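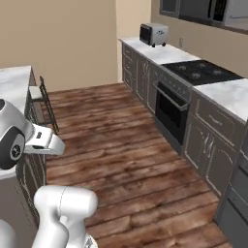

Our second-year module at Varkura has us writing a pick and place policy in simulation before we get time on the real arm. The task is to cross a galley kitchen, open the oven and stop with the handle still in the gripper. My base planner keeps failing at the start pose. The stool at the end of the left-hand counter sits partly behind the gripper from the head camera, so the depth mask for the hand takes a bite out of the stool and the planner treats the gap as free floor. Out of 478 episodes the base clipped a stool leg often enough to make the results useless. Has anyone else on the module had this?

lelby_rig
Which mask are you using? The default one is dilated by 12 pixels. Fine for an open table, far too wide here. Render the mask from the joint states and set the dilation to 2 or 3.

torquewrench
Or move the start pose. The brief allows it.

Prurkero
It allows it for the practice set. The marked runs use fixed poses, section 13 of the handout. I'm on the default mask, will try the smaller one tonight.

orellana_sim
Disagree with lelby_rig on this. A tighter mask leaves bits of finger in the point cloud and you get phantom obstacles right in front of the base. Keep the wide mask and hold the last known occupancy for any cell it covers. Unknown should never mean free.

lelby_rig
There is no last known occupancy on the first step, and that is where it fails.

orellana_sim
Then mark it as blocked until the arm is tucked. Tuck first, look, then drive. It costs up to 2000 steps if your controller is slow, but the episode limit is generous.

torquewrench
Tucking also helps at the oven end. That handle is a horizontal bar and I kept arriving with the fingers at the wrong angle.

Prurkero
Small mask alone: fewer stool contacts, but the base now stops dead in open floor in some runs, as orellana_sim said. Tuck then look: no stool contacts in the 13 runs I had time for. Slow - but I can live with slow. Next problem is the wrist angle.

lelby_rig
Still think the mask should be fixed properly. Post your joint offsets and I'll have a look.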